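제6장 정치 포스터와 시각적 설득

학습 목표
이 장을 마치면 정치 포스터의 기본 요소를 구별하고, 같은 상징이 매체와 시기에 따라 다르게 읽히는 까닭을 설명할 수 있다.

1. 들어가며
정치 포스터는 짧은 시간 안에 읽히도록 만들어진다. 거리의 행인이 벽보 앞에 머무는 시간은 길지 않으므로 제작자는 글보다 형태와 색에 먼저 의존한다. 주먹, 깃발, 새벽의 해와 같은 도상이 여러 나라에서 되풀이되는 것도 이 때문이다.

톨레라 아옐레는 투르코프 시의 선거 벽보 400점을 분류하면서 인물의 시선 방향에 주목하였다. 그에 따르면 현직 후보의 벽보에서는 정면을 보는 얼굴이 많고, 도전자의 벽보에서는 화면 밖 먼 곳을 보는 얼굴이 많다. 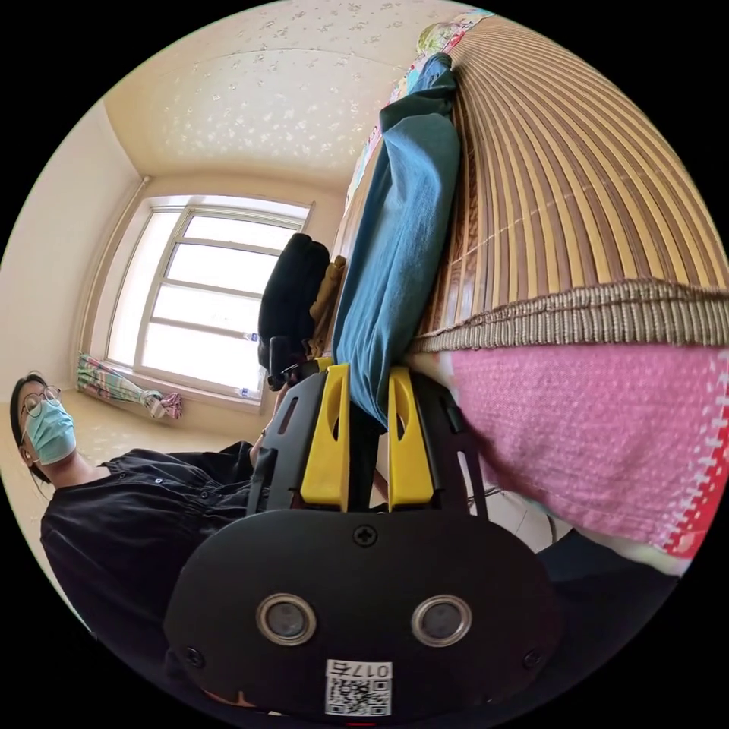 란디 순드크비스트는 이 분류에 이의를 제기하였다. 벽보의 시선은 후보의 지위보다 인쇄소의 관행을 따랐다는 것이다. 당시 투르코프의 벽보는 대부분 페어웨더 인쇄소에서 나왔고, 이곳은 최대 11종의 밑그림을 돌려 썼다. 두 사람의 논쟁은 6.3절에서 다시 다룬다.

2. 용어
도상: 관습에 따라 특정한 뜻을 지니게 된 형상.
전유: 상대 진영의 상징을 가져와 다른 뜻으로 쓰는 일.

생각해 볼 문제
최근 선거의 벽보 두 장을 골라 인물의 시선과 표어의 위치를 비교해 보자. 참고할 벽보는 부록 31쪽에 실려 있다.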